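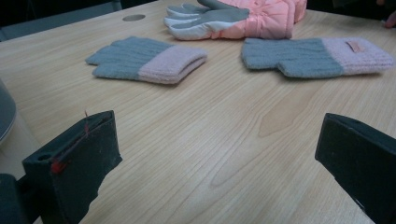
Page last changed: January, 4:30 pm

Briveo two-tone cable gloves, worn for most of a winter

I don't trust gloves that look good folded in a shop. The ones that photograph nicely tend to be the ones with holes at the thumb by the time the snow is dirty, and the Briveo pair looked very much like shop gloves to me. Blue-gray cable knit for the hand, a wide pale pink cuff folded back over the wrist. Esther Masanja, who edits this page, wanted them reviewed after she saw them on a coworker. I said fine and paid for them myself, $30 at Holla, the place by the bus depot that used to sell luggage.

The claims first. The card they came on says "all-winter warmth," and the Briveo listing says they are good down to 19 degrees. Good for what, it doesn't say. Standing still? Walking? Nineteen degrees with wind is a different animal from nineteen degrees in a sunny parking lot, and any knit glove without a lining is going to let wind through. Mine did, the first morning, on the bridge. By the time I got to the far side I had both hands in my pockets, gloves and all.

Out of the wind they are better than I expected. The knit is dense through the palm and it doesn't go slack when you make a fist. I wore them to shovel the front steps (wrong job for them, I know) and my hands stayed warm until the wool got wet. Then they were cold and heavy and took overnight on a rack to dry. Not on the radiator. I did that once to another pair and ended up with gloves for a doll.

About that wool. The label says wool blend and leaves it there. I wrote to ask for the percentages and got a polite message back from a Gregor Drummond in customer service, telling me the blend was "selected for comfort." So I still don't know. They don't itch much, if that helps anyone. The cuff is softer than the rest and a bit fuzzy, and after a few weeks mine had started to pill on the inside of the fold, where it rubs against a coat sleeve.

The cuff is what you're paying for, I think. Folded back, it gives you a double layer at the wrist, and that is where most cheap gloves give up. Unfolded, it goes a good way up under a sleeve and keeps the draft out. I ended up wearing it unfolded nearly all the time, which spoils the look completely. If you have a coat with a snug elastic wrist, try them on together before you buy. Mine fights with the fold every single time and I had to push it down with the other hand, which was by then also in a glove.

Pale pink was not my choice. Holla had that or nothing. It shows dirt right away, and newsprint and bike grease are worse than dirt. I washed them by hand in cool water with a little dish soap and laid them flat on the table to dry. The pink came back most of the way. The blue-gray part hides everything and looks the same as it did when I bought it, I'll give them that.

Fit: one size, supposedly. My hands are medium and the fingers were a little long on me at first, then a little longer. Nayara Furtado tried them on at lunch and said the thumb was too tight. So one size fits one of us, sort of.

Phones: no. There is no touchscreen fingertip and the listing doesn't claim one, so no points off, but you will be pulling a glove off to answer a call, and that's how people lose gloves. I haven't lost one yet.

For comparison, I still have a pair of Nzioka fleece-lined gloves that cost $5 less. They are ugly and they are warmer in wind. They are also a pain to dry, and the lining comes out with your fingers whenever your hands are damp. For a cold wait at a bus stop I reach for those. For walking to the store and back I've been taking the Briveo pair, partly because they're by the door.

Would I buy them again? At $30, no. If they turn up in the clearance bin, maybe, in a darker cuff. As of now there are no holes, one loose end at the base of the left little finger that I tucked back in with a crochet hook, and the pilling I mentioned. I'll add a note if the thumb goes.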